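공동 작업장 Pukmont의 안쪽 방에서는 두 손으로 하나씩 쥐는 그리퍼로 집안일 동작을 기록하는 작업이 진행 중이다. 프로젝트 이름은 Visstead. 기록한 동작을 나중에 탁상용 양팔 로봇에 옮기는 것이 목표이고, 로봇 본체는 아직 조립 단계에 있다. 만드는 사람은 낮에는 산업용 포장기 정비를 하고, 저녁과 주말에 작업장에 나온다. 이름은 싣지 않기로 했다. 인터뷰는 3월 25일 저녁, 작업장과 제작자의 집 부엌을 오가며 진행했다.

먼저 왜 로봇보다 기록부터 시작했는지 물었다.

"팔을 먼저 만들면 팔에 맞춰 작업을 고르게 됩니다. 제가 전에 그랬습니다. 관절 여섯 개짜리를 다 깎아 놓고 나니 할 줄 아는 게 나무토막 옮기기였어요. 이번에는 사람이 그리퍼를 들고 실제로 해 보고, 거기서 필요한 벌림 폭과 손목 각도를 뽑은 다음에 팔 치수를 정하고 있습니다."

이전 팔의 이름은 Brurkatier였다. 감속기 백래시가 커서 손끝 오차가 8밀리미터까지 벌어졌고, 제어로 줄여 보려다가 포기했다고 한다. 지금은 분해되어 베이스와 전원부만 Visstead로 넘어왔다. 링크는 모두 새로 설계했다. 어깨 쪽 두 축에는 벨트 감속을, 손목에는 소형 하모닉 타입을 쓴다.

"벨트는 강성이 떨어집니다. 대신 역구동이 되고, 고장 났을 때 어디가 문제인지 눈으로 보입니다. 집에서 쓸 물건이면 그게 더 중요합니다. 장력은 한 달에 한 번 봅니다."

작업 과제는 단순한 것으로 골랐다. 식탁 위의 그릇을 잡아 옮기는 것, 과일을 집어 그릇에 넣는 것. 제작자는 둘의 난이도가 전혀 다르다고 설명했다.

"그릇은 테두리를 잡으면 됩니다. 한쪽 손가락을 안으로 넣고 다른 쪽을 바깥에 댑니다. 어려운 건 들어가는 각도예요. 조금만 누우면 손가락 등이 먼저 닿아서 그릇이 밀립니다. 유약 바른 도자기는 패드가 닿아도 잘 미끄러지고요. 귤은 반대로 잡기는 쉬운데 힘 조절이 문제입니다. 껍질이 울퉁불퉁해서 접촉 면적이 매번 다릅니다."

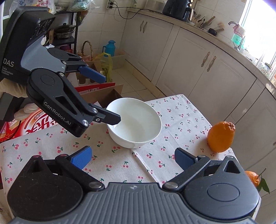
양손을 쓰는 이유에 대해서는 작업 순서 때문이라고 답했다. 한 손이 그릇을 받쳐 주면 다른 손의 허용 오차가 커진다. 다만 두 그리퍼의 시간 축이 어긋나면 기록 전체가 쓸모없어진다.

"처음에는 시작할 때 두 그리퍼를 맞부딪쳐서 그 충격 신호로 맞췄습니다. 짧은 기록은 괜찮은데 길어지면 클럭이 따로 흐릅니다. 지금은 시작과 끝에 두 번 맞추고 중간을 선형으로 보정합니다. 대단한 방법은 아닙니다. 그래도 재생해 보면 손이 만나는 순간이 맞습니다."

지금까지 모은 기록은 2736개다. 이 가운데 204개는 버렸다. 추적이 끊긴 것이 대부분이고, 일부는 손가락 개폐값이 포화된 상태로 저장된 것이었다. 버린 기록도 원본은 따로 보관한다. 나중에 전처리 방식을 바꾸면 살릴 수 있는 것이 나올지 모른다는 판단에서다.

전처리는 직접 짠 Pagano라는 프로그램이 맡는다. 궤적을 평활화하고, 개폐값을 손가락 끝 간격으로 환산하고, 로봇의 작업 범위를 벗어나는 구간에 표시를 남긴다. 화면은 없고 명령줄에서만 돈다.

"범위를 벗어난 구간을 자동으로 잘라 내지는 않습니다. 잘라 내면 왜 벗어났는지를 안 보게 됩니다. 표시된 구간을 모아 보니 식탁 앞쪽 모서리에 몰려 있었습니다. 사람은 팔꿈치를 빼면서 자연스럽게 당겨 잡는데, 제 설계로는 거기서 팔꿈치 링크가 베이스에 걸립니다. 그래서 상완을 짧게 하고 베이스를 뒤로 물렸습니다. 도면을 세 번째 고치는 중입니다."

기록 장소로 작업장의 빈 책상 대신 부엌을 택한 데에도 이유가 있었다. 제작자는 작업장에서 모은 초기 기록으로는 배경이 바뀌었을 때 물체 위치 추정이 크게 흔들렸다고 말했다. 무늬 있는 식탁보에서는 오검출이 더 많이 나왔다.

"빨간 체리 무늬가 있으면 작은 과일로 잡습니다. 식탁보를 걷으면 해결되는데, 걷고 나서 얻은 결과는 걷은 식탁에서만 통합니다. 그래서 그냥 깔아 둡니다. 창으로 들어오는 빛도 마찬가지입니다. 커튼을 치지 않고, 시간대를 나눠서 기록합니다."

그리퍼를 오래 들고 있는 것이 힘들지 않은지도 물었다. 제작자는 한 번에 20분을 넘기지 않는다고 했다. 손목이 피로해지면 접근 속도가 느려지고, 그 느린 동작이 그대로 데이터에 들어간다. 쉬는 동안에는 패드 표면을 닦고 나사 풀림을 확인한다.

현재 남은 일은 손목 하우징의 재가공과 배선이다. 케이블을 관절 바깥으로 돌리면 조립은 쉽지만 서랍 손잡이 같은 것에 걸린다. 안으로 넣으려면 중공축이 필요하고, 가지고 있는 베어링의 내경이 모자란다. 제작자는 베어링을 새로 주문해 둔 상태다.

"6월에 한쪽 팔을 먼저 세웁니다. 목표는 그릇 하나를 식탁 가운데에서 가장자리까지 옮기는 겁니다. 양팔은 그다음이고, 귤은 힘 센서가 들어온 뒤에 합니다. 센서 없이 전류값만으로 해 볼까도 생각했는데, 벨트 마찰이 온도에 따라 달라져서 믿기 어렵습니다."

도면 공개 여부는 정해지지 않았다. 상완 치수가 확정되면 Pagano의 소스와 함께 작업장 공용 저장소에 올릴 생각이 있으며, 기록 데이터는 용량 문제로 일부만 올라갈 가능성이 크다고 한다.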